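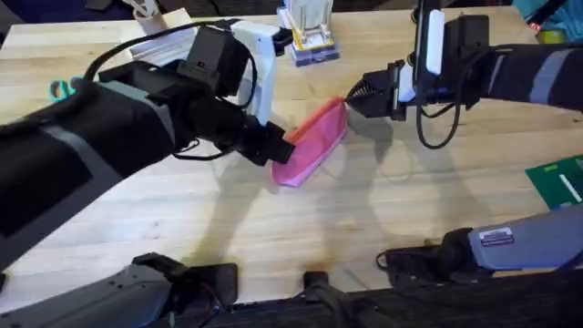

Two-arm hold on the pink cloth, fixed camera

grainline
Posting our numbers from the Grarnine bench, June 2025. The question was whether wrist cameras help a policy trained on both rigid and soft items, or whether the fixed view carries most of it. We have 1,294 demonstrations in total, 708 with both arms on the same object. Same network, same training budget, one version with wrist views and one without. Each version got 60 trials per task, over 3 tasks.

Short version: wrist views helped a lot on the pouch, a little on the cloth, and made no difference we could measure on handing over a block.

tapwater9
How are you scoring the cloth? "Held between the grippers" is a pretty low bar. Last time someone posted cloth results from Vastia the success rate fell apart once they asked for flat edges.

grainline
Both ends held and cloth clear of the table for the last second of the trial. No flatness check. I agree it's a weak measure.

morrow_k
Then I wouldn't say "a little on the cloth." You don't know. The arms shade the middle of the table in your top picture, and a fixed camera could be reading the shadows as much as the fabric. Did you vary the lights?

grainline
Two light settings in training, one in testing. So no, not properly.

Wrist view from the pouch task, for whoever asked in the other thread: 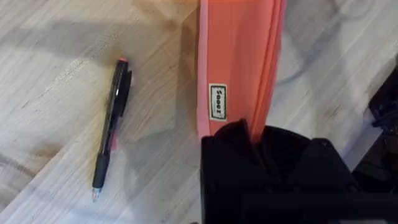
Wrist camera, pouch and mechanical pencil

tapwater9
OK, that's more than I expected to see at that range. You can see the label and the fold down the side. The gripper takes up a big piece of the lower right though. Do you mask it?

grainline
No mask. We tried one early on with the Pakzad code and the policy got worse at closing. My guess is it uses the finger position against the object.

ferrule
We saw the opposite at Grustau. Masking cost us nothing and training was steadier. Different grippers, so maybe it doesn't carry over.

morrow_k
Or the gap is noise. With 60 trials a few lucky grasps move you several points. Run more seeds before anyone builds on the masking thing.

grainline
Fair. One seed each right now. More seeds and a flatness score on the cloth are planned for July. I'll post the per-task table then, and leave out the cloth claim until it's done.

ferrule
Please put the failed trials in too, with the wrist video if you can - the table alone won't say if it missed the pouch or dropped it.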